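4.2 Comparing grippers with the wrist camera
Applies to the Hudel arm controller with the Stindura two-finger gripper or the Pešek parallel gripper. Revised 2 June 2021.
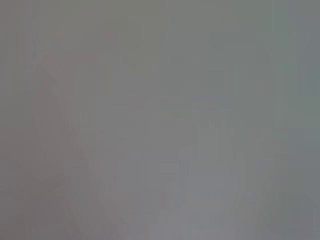

Before you start
Read section 4.1 and complete the arm homing routine. Both grippers must be fitted with the standard Fusten adapter plate. The camera stays on the same bracket for the whole comparison.

A wrist view that is gray and blurred throughout, with soft patches of tone and no readable outlines, cannot be used for a comparison. Do not record trials until the live view shows clear edges on the test part.

CAUTION: Keep hands out of the gripper travel while the controller is enabled. The fingers can close without an audible warning.

Setting up the view
1. Set the controller to Hold and open the Camera tab.
2. Wipe the lens with a dry, lint-free cloth. Do not use solvent on the front element.
3. Place the calibration card flat on the work surface under the gripper.
4. Jog the arm down in slow mode until the card fills most of the live view.
5. Loosen the lock ring and turn the focus ring until the printed lines on the card are sharp. Tighten the lock ring and check again.
6. Set Stream Quality to 97. Lower values save bandwidth but produce block patterns in flat areas, which the edge finder may report as false contours.
7. Select Save View. The controller stores focus score, exposure and gain with the gripper profile.

Note: The minimum accepted focus score is 16. If the score stays below this value with the lock ring fully open, check that the lens is seated in its mount.

Running the comparison
8. Load the profile for the first gripper and confirm the name in the status bar.
9. Set the trial count to 100. Use the same test part and the same start pose for both grippers.
10. Select Run. The controller pauses after 3 failed grasps in a row and waits for an operator.
11. When the run ends, export the log before changing tools.
12. Set the controller to Off, swap the gripper, and torque the adapter screws as listed in section 2.4.
13. Repeat steps 3 to 11 with the second gripper. Saved views do not carry over between profiles.

Note: The Pešek fingers are longer and can cover the lower part of the live view when open. Adjust the bracket tilt before the first run if this happens. A tilt change after that point makes the two logs unsuitable for side-by-side use.

Logs made with firmware released before September use the older column order. Convert them with the Import tool before opening the Compare page. Continue with section 4.3, Reading the grasp log.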